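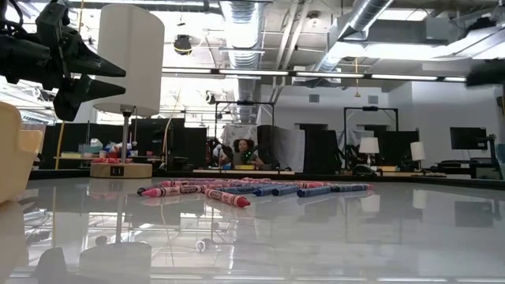
Crayons on the Wudeck top, gripper open off to the left.

Wudeck two-arm bench kit, reviewed after 5 months of crayons
Posted Monday, March 23, 2026

I'll start with the money, as that's what everybody at Stiststead asked me about. The Wudeck kit cost us $1533 delivered, and that's the bench, the black frame, the mounting hardware and the white surface sheet. No arms! We already had ours. If you're pricing a whole station from scratch, the arms will eat most of your budget and the bench will look like small change, but please don't leave it for last the way I did on our first plan. I'd penciled in "table" with no number next to it (yes, really) and then had to go back and ask for more.

The job we bought it for is sorting crayons into trays, one arm on each side. It sounds silly until you try it. Crayons roll, they lie across each other, and the dark ones look almost black once they're in a heap. So what I wanted was a surface big enough for a loose pile and a few trays, with both arms able to reach in from the sides without me having to lean over them.

On that score I'm very happy. The arms bolt on at opposite sides, there's proper room in the middle, and the frame gives you something solid to fasten things to. Putting it together took two of us most of an afternoon, and most of that was me fitting one side rail backward. The instructions are a single folded sheet with tiny drawings, so take your time with step four.

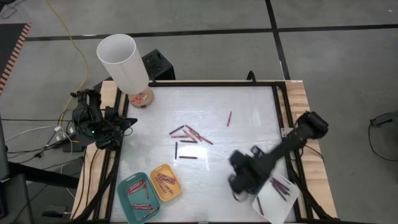
Both arms mounted, trays along the near side, right arm on the move.

Now the grumbles. The surface is shiny. Really shiny! It picks up every ceiling light we own, plus the lamp, and if your cameras look down at the work you're going to be fiddling with exposure for a while. Ours has some faint creases in it too, and I haven't managed to get them out. Wudeck sells a matte sheet separately and I'd put that in the order from day one, even though it bugs me that it isn't the standard one.

The other thing is cables. There's no tray, no clips, nothing, so the thick ones run down the side and the rest end up on the floor. Set aside a little for cable covers and a decent power strip. I looked at the Clakix bench, which has a channel built in, but the quote came back well over ours with shipping, and I couldn't make it fit under this year's line. If you have more room than I did, get that quote anyway.

Trays you can get anywhere. Ours are small plastic-bin-aisle types of purchase and I'd buy spares in different colors, it makes talking about the setup so much easier ("the teal one" beats "the one by your elbow"). I ordered the pricier Hailu set for the second bench and I can't say I'd do it again.

And there will be a second bench, in September if the request goes through. Same kit, matte sheet, cable covers on the same order so I only have to do the paperwork once.

4 out of 5 from me. It would have been higher with the matte top in the box.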